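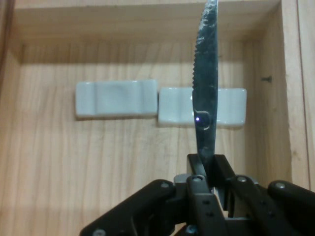 3.2 Gripper setup and maintenance

The Demitz cell is used for all table-setting trials reported in this paper. Knives are the hardest items in the set for the parallel-jaw gripper: the contact area is small, and a few degrees of tilt at the base become a large offset at the tip. Most of the upkeep of the cell goes into keeping that tilt constant.

The jaws are driven through a parallel linkage held together by small screws. Play at these joints was the main source of drift in early trials. Before each block of 10 trials the operator closes the jaws on a gauge pin and checks each screw head with a hand driver. A link that still moves after tightening is replaced, and the zero position of the jaws is taught again. Over the full study we replaced five links – all on the older of the two grippers.

The wrist camera is calibrated after any work on the linkage. We use the procedure of Rezaei without changes, except that the target is held at 9 poses. If the residual exceeds the limit set in Section 3.1, the bracket screws are loosened, the camera is reseated and the routine is repeated.

Rests and holders are treated as part of the fixture. Clear acrylic holders support the cutlery on the table and in the drawer, with the knife held just above its holder in the drawer (Figure 4). Their positions are recorded in the Clisodero cell file, and the drawer is opened to the same stop before the arm is enabled. For knives in the drawer, the grasp point is set near the junction of handle and blade, with the knife held level over the drawer floor.

Figure 4. Table knife held above its acrylic holder in the open drawer. A fork rests on a second holder behind the plate. 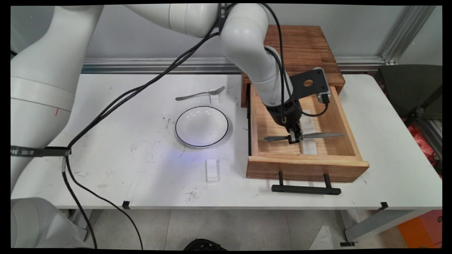
3.3 Fault handling

Faults are logged by the Trornuvley supervisor process in one of eight classes. A stalled jaw stops the arm at once and keeps the grip closed.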